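Board index > Reading > Contemporary novels
Trallness by Senan Horgan: is the second half weaker?

kinum_reader
I finished Trallness last night, at 2 in the morning, and I would like to discuss it with somebody, for my wife does not read novels. English is my third language, so please be patient with me. The first half, where the two sisters sell their father's house, I found excellent. Every sentence has its weight. But after the funeral the book changes to letters, and for me the tension went away. Did other people feel the same? I read the paperback, which has small print, and maybe I was only tired.

oldspine
No, I felt the opposite. The letters are the reason to read it. In the first half Horgan is telling you what everybody feels. In the letters he has to stop doing that, and you must work out for yourself that Una is lying about the money.

marginalia84
Is she lying? I thought she was mistaken. There is the letter from October where she writes the sum wrong and then corrects it.

oldspine
She corrects it to another wrong sum. Look again at the chapter with the lawyer. The house went for 2,373 pounds less than she tells her sister.

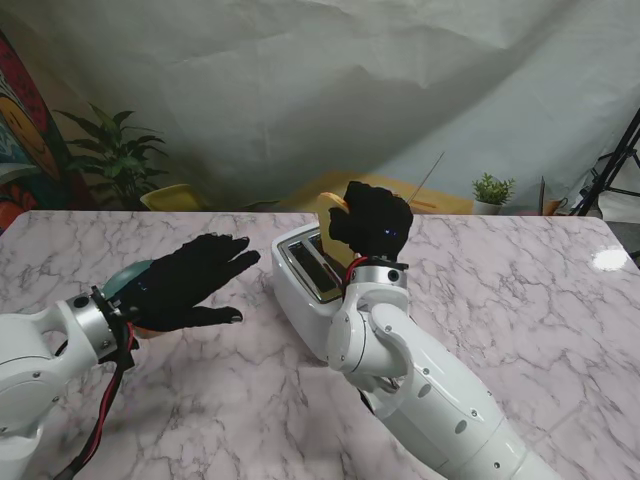

kinum_reader
Thank you, I looked again and oldspine is right about the sum. I had missed it completely. Still, I want to defend my opinion a little. A reader should not need a calculator to be moved. When I compare it with Grernon, his earlier novel, there the secret is also hidden, but the pages around it are alive even if you never discover the secret. In Trallness the letters are rather dry if you do not play the game.

pfennig
I could not finish Grernon. All that weather.

kinum_reader
The weather is the best thing in it! But I accept that it is a matter of taste.

dora_lm
Can I ask a practical question? Our library group is choosing between Trallness and Cuautle by Evaristo Zamudio. We are mostly slow readers and we have six weeks. Cuautle is 740 pages, so I am a bit afraid of it.

marginalia84
Cuautle reads much faster than it looks. The chapters are short and there is a lot of dialogue. I did it in two weeks of train rides. I would not give it to a group that dislikes big families, though. I had to write the names on the inside of the cover.

pfennig
Disagree with this. It is long and it feels long. The part in the salt works could lose half its pages and the book would be better for it. For six weeks take Trallness, then you can argue about Una like everybody in this thread.

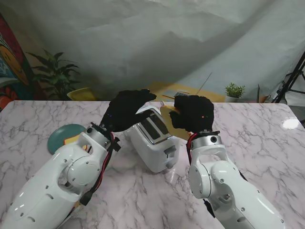

dora_lm
That is a good argument, a group needs something to argue about. Is the translation of Cuautle good? Two of our members read Spanish and they will tell us if it is not.

kinum_reader
I have read both versions, some parts side by side. The translation is correct and careful, but Zamudio is funny in Spanish and in English he is only polite. The grandmother, for example, uses very rude proverbs. In English they became normal sentences. I understand the difficulty, I would not know how to do it either.

oldspine
I laughed plenty at the English one. The wedding chapter? The priest with the wrong shoes?

kinum_reader
Yes, the wedding chapter survived. I was speaking about the grandmother only, so perhaps I said it too strongly.

marginalia84
Back to Trallness for a moment. What did people make of the last letter, which has no signature? I have always taken it as the father's, written before the first chapter and put at the end.
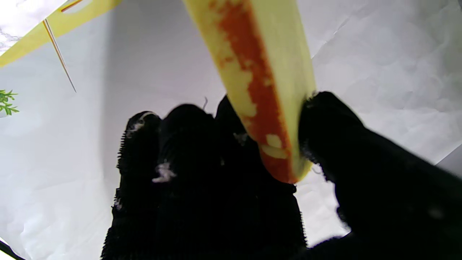 oldspine
It can't be the father. The letter mentions the new road, and the road is built after he dies. I think it is the younger sister, and she never sent it.

marginalia84
The new road is planned in chapter two already. He could be writing about the plan.

oldspine
"The noise of it at night" is what the letter says. You can't hear a plan.

kinum_reader
I must admit that I believed it was Una, writing to herself. She has the habit to call herself "you" when she is ashamed, it happens on page 84 in my edition, in the kitchen, and again at the bank. Now I will have to read the end a third time, and it seems I have to take back something about the second half being weak.

pfennig
Or it proves your point. Four people, three different writers of the letter. To me that is an author who did not decide.

dora_lm
We voted this evening and it will be Trallness. Please no more about the last letter until we have met, or put a warning at the top. I have already read too much of this page.

kinum_reader
I am sorry, dora_lm! I should have put the warning in my first post. I have asked the moderator to change the title. Please come back and tell us who your group thinks wrote it.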